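Recording a spelling task on two arms without losing a weekend

Posted by Amber Verschueren, Sun 31 December

You have two arms, a pile of alphabet blocks and a policy that needs to learn how to spell. Congratulations, you are now a typist with the slowest keyboard ever made. These are the steps we follow for the Travby set, which stands at 2,085 episodes and which I would like to stop adding to by March.

1. Write the target word on the whiteboard and put the board at the back where the overhead view can read it. Keep it short. Florin once wrote PARALLELOGRAM and had to be spoken to.

2. Dump the blocks in the middle of the floor. Dump, don't place. If you line them up with the letters facing you, the policy will learn that the world is tidy, and it will be very upset later.

3. Leave the shelf, the tins and the cans in the background. They are clutter, and clutter is good for it. Swap or nudge them between batches.

4. Start the recorder in Prollel, wait for the tone, then move. Episodes where the arms set off before the tone go in the bin, however lovely the grasp.

5. Work from the first letter to the last and put the finished row toward the front, clear of the pile.
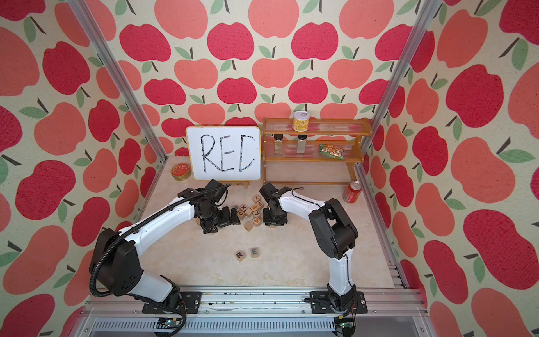
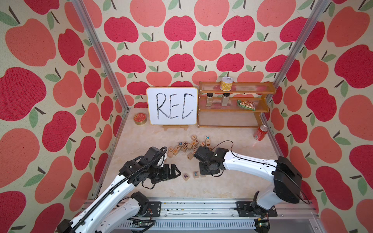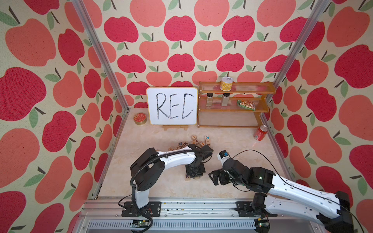
Target word REC, two arms, shared pile of blocks.

6. Decide which arm goes in first. Two grippers over one pile is where most of our ruined takes come from, and the fingers are 12 dollars a pair.

7. If you fumble a block, pick it up again and carry on. Recoveries are worth keeping. Tag them "retry" in the notes field, spelled the same way every time, please, Milan.

8. Stop the recorder only when both grippers are clear of the row. Then mark the episode good or bad before you start the next one. You will not remember after lunch.

A full session is up to 92 episodes. Past that your wrists go, and the policy starts learning what tired looks like.

Next page: trimming and uploading to Rura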